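The control group at Evthorpe has spent 10 months on Curach, the planner that tells a robotic hand where each finger should go. Clear plastic remains among its hardest inputs, as the wrist camera returns folds and glare in place of a firm edge.
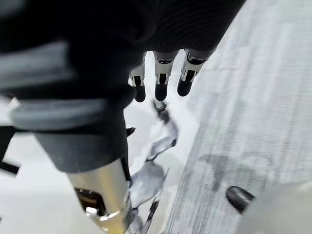
One planner, two clocks

Curach revises its grasp every 3 seconds, while a lower layer called Pidik corrects the joints 290 times a second. Fatos Petkov wrote the bridge between them.
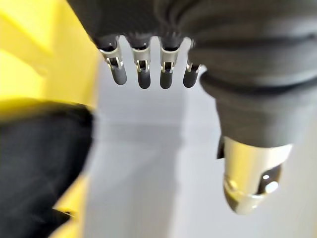 Perception is the work of Krum Matić, whose software must separate the hand from everything around it. Polished metal complicates the task. The silver end of the thumb carries a broad yellow reflection, and a filter based on color alone could assign that patch to the wrong object. His team will release its masking tool in June.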